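Old office tower, worth cleaning out or strip for parts?

Forum > Desktops and Upgrades > Older Hardware

luver_bench
I picked up an old black desktop tower from an office clearance in Pollenholm. It powers on and beeps, then nothing on the monitor. I paid 9 dollars for it, so I'm not heartbroken either way. I would like it to run as a file box for the house. It has a green board, one stick of memory, and an add-in card near the bottom of the board. No hard drive came with it. Where should I start?

gravelpit
What beep pattern? One short beep means something different from a run of them. Write it down before you open anything.

luver_bench
Two long, then a pause, then it repeats.

gravelpit
On a lot of office machines of that age, repeating long beeps point at memory. Not all of them use the same code, so check the manual for your board if you can find it. Pull the stick, wipe the contacts, put it back. Press until both clips close on their own.

tin_roof_88
Before that, unplug it from the wall and hold the power button for a few seconds. Touch bare metal on the case. Then lay it on its side with the open side up. People try to do this with the tower standing and end up fighting the cables.

old_spindle
I'm going to disagree with the whole plan. A machine like this idles at a power draw you'll pay for all year. A small used mini PC does the same job and sits behind the router. Take the power supply and the drive cages if you want spares, and recycle the rest.

gravelpit
He paid 9 dollars. Let him fix it.

old_spindle
And the electricity is free, is it? I ran one of these as a file server for 2 years. Swapped it out and my bill went down. I'm only saying do the math first.

tin_roof_88
You can let it sleep when it's not in use. Mine wakes up for backups at night and then goes back off. Hardly shows on the bill.

luver_bench
I hear you on the power. For now I want to see it boot. If it doesn't, I'll strip it.

hamdy_cables
What power supply is in there? If it's an odd size, that matters for later. Some of the office brands used their own shape and you can't drop a normal one in. Read the label for the wattage and the number of drive plugs too.

luver_bench
Will check the label tonight. Reseated the memory and moved it to the other slot. Same beeps. I moved it back after that.

gravelpit
Take the add-in card out and try again with only the processor and the memory. If the card is a video card and your monitor was on it, move the cable to the port on the board. That catches people out. Some boards turn off their own port while a card is fitted.

old_spindle
Agree with that part at least. Also, is the heatsink on it when you test? Don't run it bare, even for a few seconds.

luver_bench
Heatsink was on for all of the tests. It comes off for new paste, the old stuff was like chalk.

hamdy_cables
Good. Use alcohol and a lint-free cloth, and go easy around the socket.

Where the inside stands now:

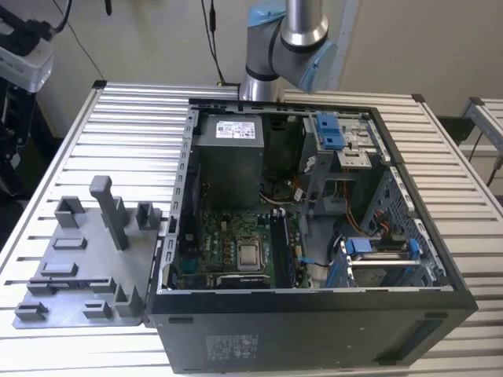

WHAT I'D DO NEXT, IN ORDER (gravelpit)

1. Fresh paste, heatsink back on, fan plugged in.
2. Card out. Monitor on the board's own port.
3. Change the coin battery. They cost next to nothing and a flat one can cause strange faults.
4. Try a known good memory stick of the same type. Borrow one if you have to.
5. If it still beeps, stop spending money on it.

tin_roof_88
I'd put the battery first. It takes a minute. The blue latches on the drive bays are handy by the way, keep those even if you scrap the rest.

old_spindle
Number 5 should be number 1.

luver_bench
Fair enough. Ordering a battery and a used stick. I'll post again when they get here.

Reader comments

clurkness: Had the same beeps on one of mine. It was the memory, and a second-hand stick sorted it.

mopboard: Blow the dust out of the power supply too, with the plug out.

fennel21: With old_spindle on this one. Mini PC.

Recent threads

Which screws fit older drive cages?
Quiet case fan for a hallway computer
Hamdy 1720 monitor has no sound
Pollenholm swap meet in May, what to bring
Cleaning thermal paste off a socket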